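How to build a negative keyword list for a search ad campaign

A negative keyword tells the ad platform not to show your ad when a search contains that word. Most small accounts have very few of them, and the budget goes to clicks from people who were looking for a job, a manual or a free download. The steps below take one afternoon the first time and 15 minutes a month after that.

Before you start, you need access to the campaign and a spreadsheet. The campaign should have been running for at least 21 days, or there will not be enough searches in the report to work with.

Step 1. Download the search terms report

Open the campaign and find the report that lists what people typed before they saw your ad. This is a different report from the keyword list, which only shows the words you chose yourself. Export it with these columns: search term, clicks, cost, conversions. Sort by cost, highest first.

Step 2. Mark the terms you don't want

Add a column called "block" and go down the list. Put a Y next to any search that could not have come from a buyer. Typical words are jobs, salary, free, course, meaning, PDF and repair (if you don't do repairs). Leave the doubtful ones blank for now. A term with a high cost and no sale yet can still be a good term that needs more time. 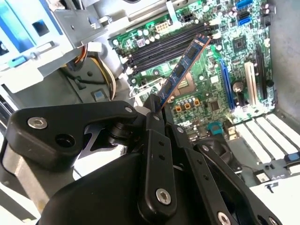

One reader wrote in to say that blocking "free" had cut off everyone searching for "free shipping", and that it took most of August to notice. The fix was to remove the single word and put in the phrases "free download" and "for free" as phrase match negatives.

So check each single word before you add it. Type it into the filter box of your spreadsheet and read every search that contains it. If even one of those searches led to a sale, use a longer phrase.

Step 3. Choose the match type

Negative match types do not work quite the same way as normal ones. A broad negative blocks a search if all of its words are present, in any order. A phrase negative needs the words in your order. An exact negative blocks only that search and nothing else. Plurals and misspellings usually have to be added by hand.

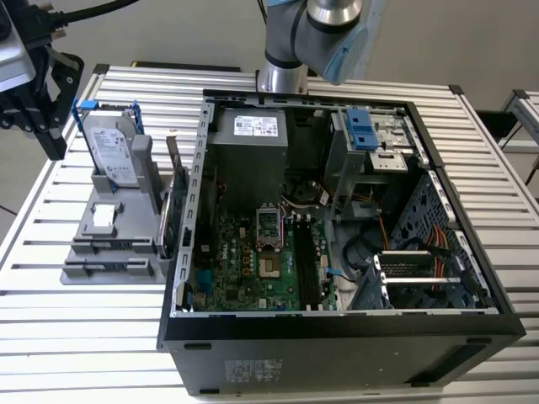

Phrase match is the safe choice for most lists, and it matters more when your products share words with how-to searches. Suppose Gutar sells memory for older desktops. People with a tower open on its side, looking at two long black memory slots on a Dell motherboard, may search for "which slot first" or for "memory for Dell desktop". Only the second group is worth paying for. Blocking "which slot" as a phrase handles the first without touching the second.

Step 4. Save it as a shared list

Put the negatives in a shared list instead of adding them to each campaign. Name it so that you will understand it later, for example "Grelivov - general - all campaigns". Keep a separate list for brand names you don't carry. Apply both lists, then open each campaign and confirm that they show up there.

Step 5. Check it again

Look at the report after 5 days. Impressions should drop a little. If they drop sharply, one of your negatives is too wide, and it is nearly always a single word. Take out the broad ones first and put them back one at a time.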